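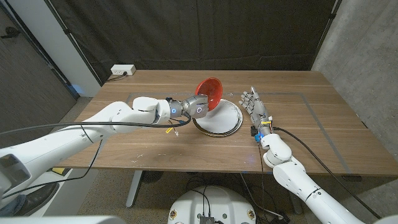
Zwischenbericht März: Jugendabteilung Fußball, SV Olbridge
An: Stiftung Bosman, zu Händen Frau Godelieve Bakker
Von: Berkay Demirtaş, sportliche Koordination

1. Stand der Mannschaften
Zum Ende der Winterpause sind 298 Kinder und Jugendliche bei uns gemeldet, verteilt auf 15 Mannschaften. Neu ist die zweite U13 der Mädchen, die Veerle Van Leeuwen übernommen hat. Sie spielt vorläufig ohne Wertung, denn die Anmeldung beim Verband war erst nach der Frist möglich. Die U17 steht nach der Hinrunde auf Platz fünf. Im Antrag hatten wir einen Platz unter den ersten vier als Ziel genannt, dieses Ziel ist noch erreichbar.

2. Trainerausbildung
Von den sieben Personen, für welche die Stiftung die Lehrgangskosten trägt, haben fünf die Prüfung bestanden. Bart Van Hecke musste wegen einer Knieoperation unterbrechen und setzt im Herbst fort. Eine Teilnehmerin ist weggezogen. Ihr Platz ist bezahlt und kann nach Auskunft des Lehrgangsbüros auf eine andere Person übertragen werden. Wir bitten um Ihre Zustimmung, dass Ineke Van den Broek diesen Platz bekommt – sie leitet schon seit zwei Jahren das Torwarttraining.

3. Spielbetrieb und Plätze
Der Nebenplatz war im Januar und Februar lange gesperrt. Die jüngeren Mannschaften haben in dieser Zeit in der Halle an der Gratikstraße trainiert, jeweils eine Stunde statt anderthalb. Die zusätzliche Hallenmiete ist aus dem Posten »Reserve« bezahlt und in der Anlage einzeln aufgeführt. Zwei Nachholspiele der U15 sind noch nicht terminiert.

4. Ausgaben
Tore und Bälle wurden wie geplant bei der Firma Puto bestellt. Die kleinen Tore sind geliefert, bei den großen fehlen noch die Netze. Die Schlussrechnung halten wir bis zur vollständigen Lieferung zurück. Bei den Fahrtkosten liegen wir unter dem Ansatz, weil mehrere Auswärtsspiele ausgefallen sind. Im Frühjahr wird sich dies vermutlich ausgleichen.

5. Nächste Schritte
Bis Ende Mai wollen wir die Trainerverteilung für die neue Saison festlegen. Den nächsten Bericht senden wir nach dem letzten Spieltag, zusammen mit den Originalbelegen.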